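August, notebook, written up the evening after the open day at Trestville

Putting this down while I still remember which bits I saw and which bits I only heard about over coffee. The Selomdale group had their sim bench up and running all afternoon and I spent most of it parked in front of one monitor, so this is mostly about that. If you went to the Drullville talk instead, please add your notes after mine, I missed the whole thing.

Getting there: take the side entrance. The main door has the badge queue and I lost half an hour to it. Parking behind the loading dock was fine.

## The sorting demo

The demo is called Xia (the name covers the whole stack, the simulator, the arm controller and the thing that decides what to pick next). It's a tabletop job in simulation. A white arm on a long white table, two-finger gripper, little colored bars and blocks to work with. They had several views of the same room up on the wall screen and you could ask for whichever one you wanted.
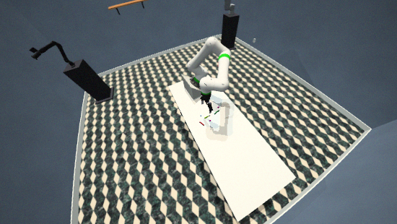

What I liked is that they didn't start with a slide deck. They pressed go and talked over it. The person driving had a plain text console next to the views, and every time the planner changed its mind there was a line in the console with the reason code. I want that for our bench. Ours prints a number and you have to go look the number up, and the lookup sheet is two versions old (my fault, I know).

They told us the batch behind the demo was 1474 simulated pick attempts, all on the same table, with the pieces dropped in new positions every time. The plan is to keep going until they have 1000 clean ones. I asked what "clean" means and got a pretty long answer! Short version: closed on the piece, lifted it, put it down inside the target area, touched nothing else on the way. So nudging a neighbor kills it, even if the pick itself was fine. We count those as good. Maybe we shouldn't.

As of that afternoon they had 543 clean. I wrote that on my hand, so I'm copying it here before I wash up.

## Wrist view

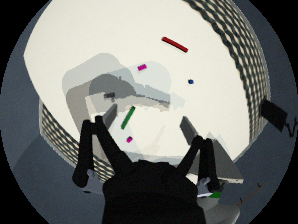
I've been arguing for a wrist camera on our setup since spring, and the arguments against are always the same two – cable routing, and "it can't see anything once the fingers close." The Selomdale people have the luxury of no cables, but the second point is fair game in sim too, so I asked to have the wrist view put up big. It's a round, very wide picture, and the gripper takes up a lot of the bottom of it. But look at how much table you still get between and beyond the open fingers. There's a green bar sitting diagonally between the two fingertips, a lot closer to the left pad than the right, and you can read that offset straight off the picture. From our overhead camera I'd be guessing. I'd take that trade even if the view went useless for the last bit of the close.

The shadows are another matter. They're layered and see-through and they overlap each other, gray on gray on beige, right where the small pieces are lying. I asked if that was on purpose and they said yes, they'd rather train on ugly shadows now than get surprised by a window later. Makes sense to me. We got caught by exactly that when they changed the ceiling lights in our room, and I spent a week blaming the calibration.

Questions I asked, with the answers as best I got them down:

- Do they retrain the piece detector when the lighting changes? No, lighting gets shuffled in every run.
- Does the planner use the wrist view for choosing a piece? No, only for the final approach. Choosing is done from the fixed views.
- What happens on a missed grasp? It opens, backs straight up, takes a new look and picks again from scratch. It never retries the same pose.
- Can we have the scene files? "Probably." I'm going to send a mail before they forget who I am.

## Side view, and the bit about small pieces

After the wrist view somebody at the back wanted to see it from the side, which I was glad of, since I'd been trying to work out how far apart they let the pieces sit.

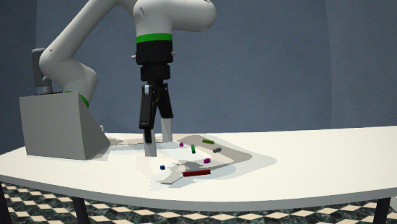 *Xia bench from the side: gripper open and pointing down, 7 pieces out on the table.*

I'd assumed the long bars would be the hard ones. Wrong! According to the group the big red bar is easy, there's plenty to grab and you only have to get the angle right. The tiny blue cube is what eats their time. If the approach is a touch off, one finger lands on top of it instead of beside it. Their fix was to slow down the last stretch of the descent for anything under a certain size, and to check the wrist view once more on the way. It costs them time per pick and they didn't seem bothered.

We do the opposite at the moment, one speed for everything. I'd like to try their way on our smallest parts first and leave the rest alone, so we can tell what changed.

Also talked for a while about spacing. Their rule for the drop is that pieces may end up close but not stacked, and any layout with a stack gets thrown out and dropped again. I said our real parts stack all the time. They said yes, that's next year. Fair enough.

Before they wound up I got them to go back to the wrist for one more look, with the fingers wide open and the pieces spread out past them. I wanted to see how the pads sit relative to each other at full opening, because ours never open evenly and I'd half convinced myself that was normal.

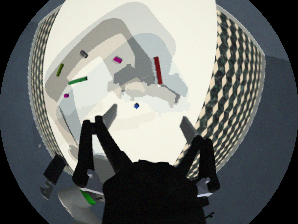 ## To do on our side

- Reason codes in plain words in the console. An afternoon's work, I'll take it.
- Decide whether a nudged neighbor counts as a failure. Needs a proper talk, with the old logs open.
- Slow final descent for the smallest parts, behind a switch.
- Dig the spare wide lens out of the cabinet and tape it to the wrist, just to see. Cable can hang for now.
- Measure how far each finger travels from closed to fully open.
- Mail Selomdale about the scene files and ask for the shadow settings while I'm at it.

I left the printed handout on the bench next to the vise. It has the controller diagram on the back, the front is only the schedule.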